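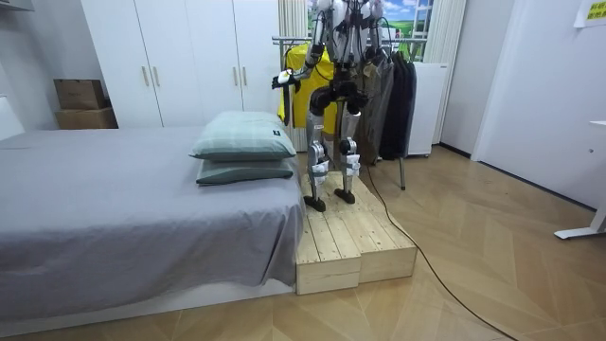 寝室にクローゼットがない家に住んで一年半、いいかげん服をどうにかしようと思い立った記録を、ここにだらだら続けます。きっかけは、朝に靴下の片方を探していて、去年の水着のほうを見つけたこと。部屋は狭い。ベッドの足元に松の板で二段の台を作り、服はラックに掛けて、黄色いのとグレーのがとりあえず並んだところです。枕は緑の二つを重ねて足側に置いてあります。頭側に置けという意見は受け付けていません。

まず前提として、うちには「椅子」がありました。座るための椅子だったはずのもので、最後に座面を見たのは引っ越しの週です。一度着たけど洗うほどでもない服が積もって、地層になっていた。下のほうから春が出てきました。

その椅子は友人のジェシー・ガンに引き取ってもらいました。渡すとき「いい椅子じゃない、なんで手放すの」と聞かれ、服の山の写真を見せたら黙って車に積んでくれた。

で、椅子がなくなると服はどこへ行くか。ベッドです。夜、寝る前に床へ移し、朝、床からベッドへ戻す。これを三週間やりました。運動にはなった。

台の話。板は近所の材木屋パルンボで、長さ180センチのものを買って切ってもらいました。店の人に「何を作るんですか」と聞かれて「段です」と答えたら、「段」と復唱された。それ以上は聞かれなかったので、いい店だと思います。

塗装はしていません。する予定はあって、Flisauというオイルの缶が玄関にもう二か月います。蓋を開けたら最後、窓を開けて一晩寝る場所がなくなるわけで、今の気温だと命に関わる。春にやります。去年も何かについて同じことを言った気がする。

無塗装の松の正直な感想。匂いはいい。色も明るくて部屋が広く見える、と言いたいところだけど、部屋は広く見えません。狭い部屋に明るい板がある、という見た目です。あとコーヒーの輪染みは一日で付くので、カップは置かないこと。どこに付けたかは言いません。

台とベッドはぴったりくっつけました。最初は指三本ぶん隙間を空けていたんですが、スマホ、ヘアゴム、文庫本のしおりが順番に落ちていったので廃止。しおりは回収できず、本は最初から読み直しています。

ラックを買う前に、レカ・クルカルニ（服が少ないことで友人間では有名）に相談しました。返事は「掛けたい服を全部ベッドに並べて、並べる途中で嫌になったところでやめる。残りは手放す」。七着目で嫌になった。さすがに七着で冬は越せないので、この方法は参考程度にしました。

ラックはDramenのいちばん安いやつ。組み立て説明書に文字が一切なく、笑っている人の絵だけが載っていました。その人は一人で組んでいた。わたしは途中で上下を逆にして、一度全部ばらしています。絵の人には眉毛がなかったので、本当に笑っていたのかは今となってはわかりません。

ハンガーは同じ形で揃えました。1,563円。これまでのは全部クリーニング屋の針金で、肩のところに謎の角が出るんですよね。会議で「肩、どうしたの」と言われたことがある。どうもしていない。針金です。

黄色い服について質問が来ていたので。着てるところを見たことがないと。そのとおりで、着ていません。買った店では似合っていたんです。店の照明と家の照明の間に何があったのか、誰か調べてほしい。

でも掛けておくと部屋がちょっと明るいので、残すことにしました。カトリオナ・オグルヴィには「それは服じゃなくてカーテンの仕事」と言われています。カーテンは別にあります。

グレーのほうは逆で、着すぎている。洗って干して、乾いたらそのまま着るから、ラックに掛かっている時間がほとんどない。ハンガーを一本あてがう意味があるのか考えて、まあ、席は取っておくことにしました。

シーツもグレーです。これはぴんと張るところまでやりました。年に何回もない。マットレスの横に垂らしてあるのは、裾を折り込むと夜中に足で全部出すからです。どうせ出るものは最初から出しておく。

カバーの緑は二つでほんの少し色が違います。薄いほうは、よく見るとうっすら縞が入っている。同じ緑を買い足したつもりでした。画面の上では同じ緑だったんですよ。届いてから一か月は「洗えばなじむ」と言い張っていました。なじまなかった。

なので薄いほうを上に重ねて、濃いほうは下からちょっとのぞく程度にしています。こうすると意図があるように見える。インテリアの本を三冊借りて得た知識がこれです。延滞しているので、これから返しに行きます。

返してきました。延滞については何も言われず、代わりに窓口の人が『小さな寝室の整え方』という題を声に出して読んだ。後ろに人が並んでいた。

続き。問題は畳むほうの服です。掛ける服はラックへ行った。下着と靴下とTシャツは、まだ段ボールにいます。箱の横に引っ越し屋の字で「台所」と書いてある。つまりわたしは毎朝「台所」から下着を出しているわけです。

Gusterの引き出しケースがいいと勧められて調べたら、奥行きがうちの空きより少しだけ長い。返品した人の感想に「思ったより大きい」とあって、返品した人とは気が合いそうでした。

メジャーで測り直しました。やっぱり入らない。角度を変えて測ってもみましたが、長さというのは角度を変えても同じでした。

十二月のうちに終わらせたかった作業の残り。下着の住所変更、オイル塗り、ジャクソンに借りたのこぎりの返却。のこぎりは板を切ってもらったので一度も使っていません。なのに返すのがいちばん遅い。

追記。さっき靴下の片方が出てきました。黄色い服のポケットの中でした。着ていない服のポケットに、なぜ。もう片方はその間に見失ったので、今から「台所」を探します。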